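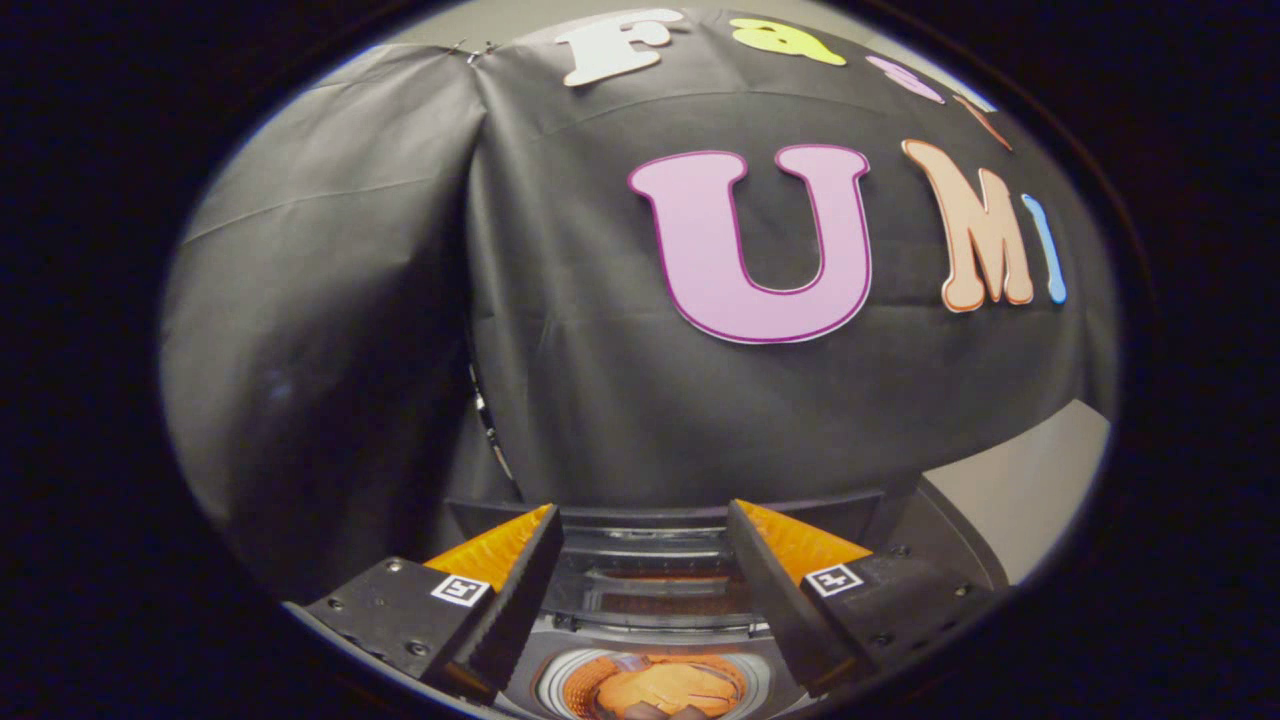 Anikó Csizmadia told us last year that she had put off coming for three terms, as she assumed everyone else would already know how to thread a machine. On her first evening four out of the five people at her table did not, and she has been coming ever since.

Home | About us | Courses | Open workroom | Prices | Find us

About us

Mumum is a small sewing school in Sutlow. We teach adults and older teenagers to make, alter and mend clothes, and to sew plain things for the house such as curtains and cushion covers. We have been open since 2011 and have taught in the same building on Kollby Road since our second year.

The school was started by Bianka Major, who had worked in alterations for a long time and was often asked by customers whether she could show them how to do the job themselves. She began with one evening class and three machines. There are now six tutors, most of them part-time, and all of them still take in sewing work of their own.

What we teach

Our main course is the beginners' course, which runs for five evenings. You learn to thread and clean a machine, sew a straight seam, press properly, put in a zip and turn up a hem. You finish with a simple skirt or a pair of pyjama trousers. Fabric for the practice pieces is included. Fabric for the garment is not, and we send out a list of what will work and what to avoid — stretchy and slippery cloth is best left for later.

After that most people go on to one of the following: pattern cutting, trousers, shirts, or the alterations course. Alterations is the most popular of these. It covers taking in a waist, shortening sleeves with a lining, replacing a coat zip and moving a shoulder seam. People bring their own clothes to work on, so no two groups cover quite the same ground.

We also run the Szilágyi course, named after the tutor who wrote it. It is a slow hand-sewing course with no machines at all, and it takes up to 38 weeks, depending on how much you do at home. Only a few people take it each year. Those who do usually want to make tailored jackets.

The open workroom

On afternoons when there is no class, the workroom is open to anyone who has finished the beginners' course. You can use the machines, the steam irons and the two cutting tables. A tutor is in the building but will not be teaching, although they will help if a machine jams. Please bring your own scissors and thread. Overlockers have to be booked in advance.

How we run

Classes are kept to eight people. We tried ten for a while and found that tutors could not get round the room in time, so we went back. We do not set exams or give certificates. If you miss an evening you can make it up with another group in the same term, if there is a space.

We sell a small range of thread, needles, zips and interfacing at the front desk. We do not sell fabric. The market in Sutlow has two good stalls, and we would sooner send you there.

The building

The workroom is on the ground floor, with level access from the car park at the back. The toilets are also on the ground floor. The pattern cutting room is upstairs and there is no lift. If stairs are a problem, tell us when you book and we will hold that class downstairs.

Places for the next beginners' course are released in September 2026. The waiting list is open now, by phone or at the desk.

Recent news
Machine servicing: what we do and what it costs
Shirt course moved to the upstairs room
Second-hand patterns wanted
Open workroom hours for June

Mumum Sewing School, 52 Kollby Road, Sutlow | Contact us | © Mumum | Back to top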